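So I finally moved my little stash of crypto off the exchange and onto a Jenard hardware wallet, and wow, it took the whole evening! I'd been putting it off since October (the box sat under my desk the entire time).

Nerys Wynne talked me through it on her blog, more or less, and her best tip was to send a test amount first. I sent $2, watched it arrive, then moved $100, and then the rest. Waiting on that first one felt like forever – 45 minutes, and I made two cups of tea. 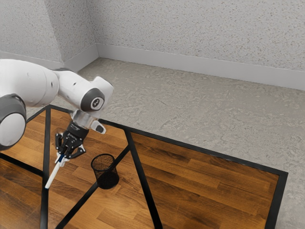
*White arm, wood-grain table. A render.*

The fees came to $112 all up, which stung a bit, but I picked a busy time and didn't check first. My own silly fault. Next job is copying the recovery words onto something sturdier than the back of an envelope, and then I want to look at Trarnier for keeping track of tax stuff. If you've used it, let me know in the comments!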